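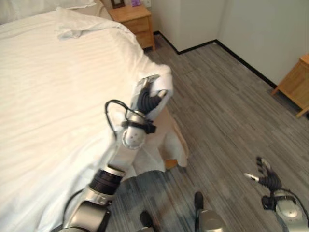 Why the bed should stay off the scoreboard

I have judged the household round of our regional student robotics contest for 5 seasons now, and every March I come home with the same complaint. My wife has asked me to put it in writing so that she can stop hearing it.

The bed task is a bad contest task. I'd go further and say it is teaching good students some bad habits, and that the people who run these events (I include myself) like it mostly for how it looks to parents.

For anyone who hasn't sat through one, the round works like this. A team gets a furnished bedroom, a bed, some loose linen and a humanoid with two five-figure hands on it. The students have a set time to leave the bed in better shape than they found it. A judge with a clipboard scores corners, wrinkles, pillow placement and "general tidiness." That last item is worth 11 points, and I have never met two judges who agree on what it means.

Start with the scoring, where the trouble is easiest to see. This year team Bestis scored 2086 across the whole event and took the trophy home. Team Tamiru finished behind them, and if you take out general tidiness the order flips. I went back through the sheets on Wednesday evening and checked it twice. I am not saying the wrong team won. Bestis were quick, polite and well prepared. I am saying that a pile of points moved on the taste of a retired dental hygienist and a man who sells gutters, and I'm the man who sells gutters.

Then there's the cloth itself. Fabric is hard. Ask any of the students and they'll tell you about it for an hour. A rigid block stays the shape it was when you picked it up. A sheet hangs, folds over itself, hides its own corners and slides off the side of the mattress when you let go a second early. A hand can have a perfectly good pinch on one bit of hem while the rest of the thing goes wherever it likes. People do spend whole careers on this. So what do we do with it? We hand it to sixteen-year-olds who have an after-school slot and one shared machine, and we grade the result as if it were a chore chart.

What they do, being smart, is learn the room. Every team I've watched has memorized where the bed sits, how far the nightstand is from it, and what height the mattress comes up to. They grab the same spot on the same sheet each time. Last season somebody shoved the bed over by the width of a shoe before a run, quite by accident, and the robot spent most of its time carefully smoothing the air. The students were crushed. I thought it was the most useful thing that happened all day, and there was no box on my form for it.

Tsegereda Gudeta coaches the Drustska club and disagrees with nearly everything I've written so far. She sent me a long message after the event, and with her permission I'll give the main part of it. "You want them to have a fair test. I want them to have a hard one. My kids learned more from dropping that sheet than they did from a whole fall of stacking cups. If you take the bed away they will go back to cups."

She has a point about the cups. I have seen the cups. And I'll admit that her club keeps the best notebook in the region, with every failed grasp logged and a guess written next to it about what went wrong. But the notebook is worth nothing under our rules. A club could turn up with no notes at all, one lucky sequence and a remote operator with steady wrists, and beat hers by a mile.

That brings me to the part I feel strongest about. Under the current rules a team may drive the robot by hand, let it run by itself, or mix the two, and the score is the same. Spectators can't tell which one they're looking at. I've stood next to a father filming his daughter's run and heard him tell the woman beside him that the robot had "figured out" the pillow. His daughter was behind the partition with a headset on, figuring out the pillow. She did it well, too. Driving one of those things is a real skill and I couldn't do it. But it's a different skill, and we let the audience leave with the wrong idea because the wrong idea gets bigger applause.

The Monitz round, which runs in the gym across the hall and gets a quarter of the crowd, handles this better. Driven runs and unassisted runs are scored on separate sheets. Teams have to say out loud beforehand which they're doing. The object gets moved between attempts, by a judge, with the students' backs turned. Scores are dismal. I watched 11 attempts this year and most of them ended with something on the floor. I also heard more interesting arguments between teammates in that gym than I've heard in our bedroom in all the time I've been at it.

So here is what I'd change, if anyone is asking. Drop general tidiness. Keep the bed as an open demonstration, unscored, with a sign on the door saying who or what is doing the moving. Give points for the notebook. Let the judge slide the bed a few inches and see what happens.

I expect none of this to pass before next season. The bed fills the bleachers, and I've already been asked whether I can bring my own pillowcases.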